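The Year I Tried to Eat at the Table

Ideas about how people live, and where they put their forks

I have eaten dinner standing over my kitchen sink more times than I would ever admit to my mother. Toast, mostly. Leftover noodles out of the box. Once, on a very bad Tuesday, a whole can of peaches with the lid still hanging on by a thread (I cut my thumb on it, too, and deserved to).

So when my friend Fumiko Nishimura asked me last spring what my dining table was like, I had to think about it. I own one! It's a good one, round, with a leaf that folds down, and I bought it from a couple on Matsuda Street who were moving overseas and practically carried it to my car. But what it was like, right then, was a pile of mail with legs. There were three months of catalogs on it, a bike helmet, a sewing project I'd abandoned at the second sleeve and a lamp waiting for a bulb.

"You should eat at it," Fumiko said, the way you might tell someone to drink some water.

I decided I would. Every dinner, sitting down, at the table, for a year. No rules about what was on the plate, no rules about cooking it myself. Just a chair, a plate and me.

The first week was awful, I'll be straight with you. I live alone, and eating alone at a table feels very different from eating alone on a couch. On a couch you're relaxing. At a table you're waiting for somebody. I kept looking up at the other chair. I ate so fast that dinner took less time than setting it out had, and then I'd sit there with my hands in my lap like a kid waiting to be excused.

I called Setsuko Hattori, who ran a boarding house up the coast for most of her working life and has fed more strangers than anyone I know. I figured she'd have a trick. She laughed at me for a good long while and then asked which way I was facing.

I was facing the wall.

"Turn around," she said. "Look out the window. And use a bigger plate, those little ones make you feel sorry for yourself."

I turned around. My window looks onto the back of a dry cleaner's and a slice of the hill behind it, so we're not talking about a grand view, but there's a cat who crosses the roof there most evenings, and a man who comes out to smoke and sings while he does it. By the end of the month I knew two of his songs. I'd also started chewing.

The plate thing turned into a whole other adventure. I had been living with four plates, all chipped, one of them from a hotel I'm not going to name. I didn't want a set, I wanted one really good plate, and it's amazing how hard it is to buy a single plate. Shops want to sell you six. I went to the big store out at Ketano and a very patient young woman showed me boxes and boxes of them, and every time I asked if I could have just the one she looked at me as though I'd asked to buy one shoe.

In the end I found mine at a pottery sale in a school gym. Svetozár Murín made it. He has been throwing pots for longer than I've been alive, and he had a table in the corner by the climbing ropes with everything stacked in crooked towers. I picked up a blue one and he took it right out of my hands.

"What do you eat?" he said.

I said noodles, soup sometimes, eggs.

"Then this is wrong." And he dug around under the table and came up with a wide, shallow thing, speckled gray, with a lip just high enough to chase an egg yolk against. I have used it nearly every night for ten months and I'd run back into a burning building for it.

He got me talking about shapes, and I've been boring people at parties ever since. Round is easy, he says, because the wheel wants to make round. Anything with corners has to be pressed or cut or cast, and then the corners try to curl up on you in the kiln. He has a grudge against square plates (sauce goes in the corners and stays there) and a soft spot for ovals, which he thinks everyone should own more of. On eight sides he was undecided when I met him. He has come around since, I'm told, and there's one in his kitchen now that he uses for toast.

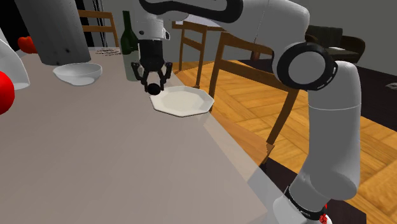
Illustration: Rin Yoshida

An eight-sided plate does look smart, I'll give it that. I borrowed one from a neighbor for a weekend and felt like I was in a restaurant the entire time, sitting up very straight over my scrambled eggs. It makes you want to line things up. I caught myself putting the toast parallel to the edge. On Monday I gave it back and went home to my speckled gray, and I believe we were both relieved.

By winter I'd begun asking people over, and I blame the chair for that. You can only look past an empty chair for so long. Tsutomu Wada from downstairs was first. I'd said hello to him on the stairs for six years and never learned that he bakes, and he showed up with a loaf under his arm wrapped in a dish towel, still too warm to slice. We sliced it anyway. It went gummy and squashed flat and we ate the whole thing with butter and salt.

After that it got to be a habit. Not dinner parties, please, I can't stand the pressure. I'd make a pot of something and knock on a door. Some nights it was soup. One night it was cereal, since I'd scorched the soup, and my guest picked all the raisins out of hers and gave them to me without a word. I've had some of my best talks of the year at that table, and I've also had a forty-minute argument about parking. It all counts.

There were slips. I had the flu in January and ate crackers in bed for days. I had a deadline in March and I'm fairly sure I ate at least one dinner in the car, in the lot behind the pharmacy, with the heater going. I wrote to Fumiko to confess and she wrote back one line: "The table is still there." So I went home and sat down at it.

What I didn't expect was how much I'd mind the mail. Once you eat at a table every night you get fierce about what's on it. I open envelopes standing at the front door now, with my coat on, and most of them go straight in the recycling. The lamp got its bulb. The bike helmet has a hook. The sewing project is in a drawer, and it can stay there, I've made my peace with having one sleeve.

My year was up at the start of May. I thought I might celebrate by eating over the sink, for old times' sake, and I did try it. I made toast, I leaned on the counter, I ran the tap a little for atmosphere. But the man behind the dry cleaner's had come out and I could hear him starting up through the other window, one I didn't know yet, so I took my toast and went and sat down.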